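From: Béla Halász
To: arm-users list
Date: 30th April
Subject: Re: [arm-users] Protective stop during dial task, cooker station

Answers below, plus what we found in the log. The short version is that the stop worked but came later than it should have, and I would ask everyone running contact tasks at Pakby to check one setting before the next session.

Lenz wrote:

> I read the incident note from the Tralladen bench and I'm missing some
> things. It says the arm "pushed the cooker" while turning the dial and
> then went into protective stop. How far did it push? Was the cooker
> plugged in? Was anybody inside the marked area? And was the force limit
> the one we agreed on in the Jasesow review, or the factory one?
>
> We run nearly the same task here with a rice cooker and I'd like to know
> whether to pause it.
>
> Lenz

Taking these in order.

The cooker moved back 4 cm on the counter before the arm stopped. It did not tip and the lid stayed on. It was unplugged and had no water or food in it. We only turn dials on unplugged appliances, and that rule stays.

No one was inside the marked area. I was at the desk with the stop button in reach and pressed it, but the log shows the protective stop had already tripped by then.

The force limit was the wrong one. We agreed on 30 newtons for contact with appliances, and that is what the task file says. The controller was restarted in the morning after an update, and on restart it loaded its own default, which is a good deal higher. The task file is only read when a task is loaded from the menu. If you resume a task that was open before the restart, the limit in the file is skipped and there is no warning on the screen. I resumed. That part is my mistake, though I think the software should refuse to do it.

As for why it pushed in the first place: the dial has a raised grip bar across the middle, and the fingers are supposed to close on either side of it. Our stored pose had the bar vertical. On this run the dial had been left turned partway from the run before, so the fingers came down on top of the bar. The approach move kept going forward to reach its target depth, and the whole pot went with it. The wrist camera check for the bar angle was switched off – I had done that earlier in April to save time between runs and forgot to turn it back on.

The stop came 700 ms after first contact. With the correct limit I get a much shorter time. I repeated the contact 9 times against a foam block with the limit set properly, and it stopped cleanly each time with no visible dent in the foam.

What we have changed here:

Tasks are always loaded from the menu after a restart. Resume is disabled on our controller.

The active force limit is read back and written in the run sheet before the first move.

The angle check is on again, and the dial goes back to the vertical position by hand between runs.

Approach speed for the last part of the move is halved.

Lenz, I would pause yours until you have read the limit back from the controller. It takes 2 minutes. If it matches your task file you can carry on. If your rice cooker has a push button and no dial, the angle problem doesn't apply to you, but the force limit does.

Still open: I don't know yet whether the fingertip pads took any damage. They look fine but I want to swap them and compare grip readings before I say so. I have also reported the resume behavior to the supplier and will post the reply when it comes.

The station photo is attached for anyone who wants to see the dial.

Béla
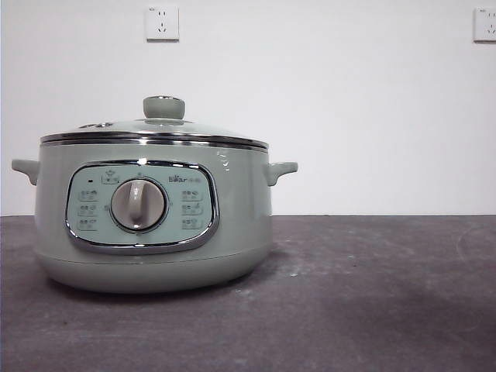
Attachment: the cooker on the counter, dial bar vertical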